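Suffrage history walk, Mallell to Baxter: route and display check

Starting point, Mallell Hall steps
Handrail tight on both sides. OK.
Panel 1 (petition of 140 names): one corner lifting. Re-glue before opening. 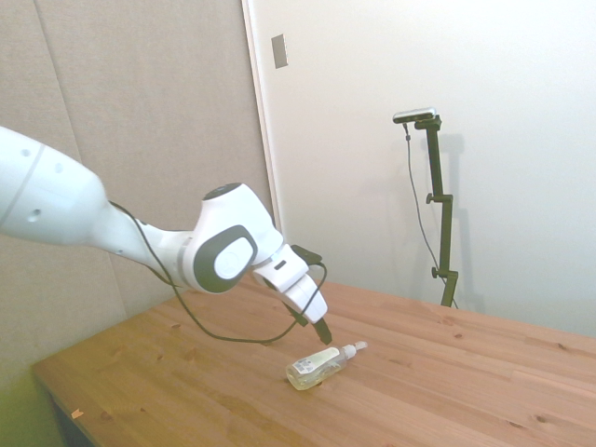

MALLELL, February

Hall exhibit
Fire exit clear. OK.
Loan case with sashes and handbills: lock sticks, key still turns. Oil it.
Banner rope rated for 100 pounds. Tag present.
Caption on the married women's vote has the wrong year. Cover until reprinted.

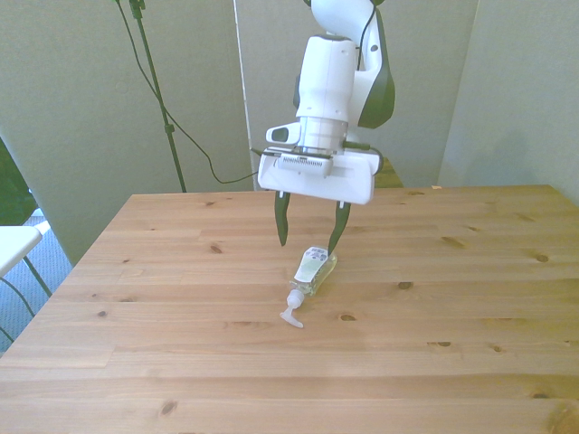

Also in the hall, the folding chairs. 18 checked, 3 pulled for loose rivets. Do not put these back out for the evening talk on women's property rights.

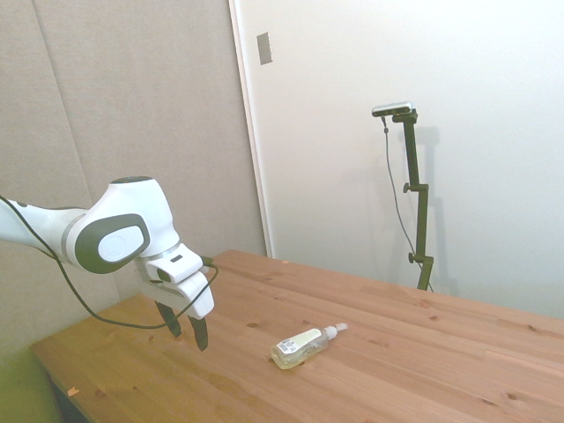

Handling table for the reproduction handbills and ballot papers has not been picked yet. It should be steady and wide enough for a school group to stand at. A light-colored wooden top like the one in the picture would suit, as the dark print shows up well on it. Edges to be felt by hand for splinters first.
Status: OPEN.

Stestell Street stop
Curb ramp chipped at the left side. Reported to the city.
Plaque to the laundry strikers readable from a wheelchair. OK. 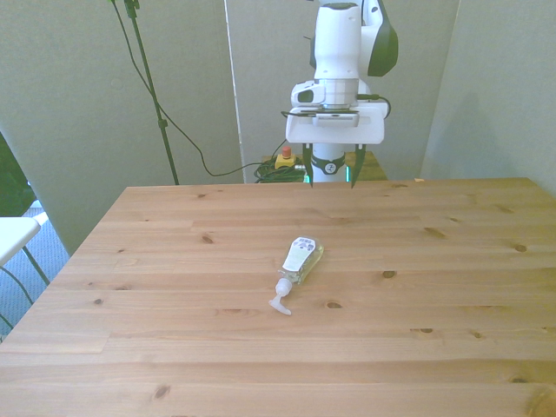

Baxter, February

Last stop, old polling place
Step edge needs new yellow tape.
Porch light works. OK.
Audio post plays the English track only. French track missing, ask Kuvimum for the file.
Recheck open items before the March groups.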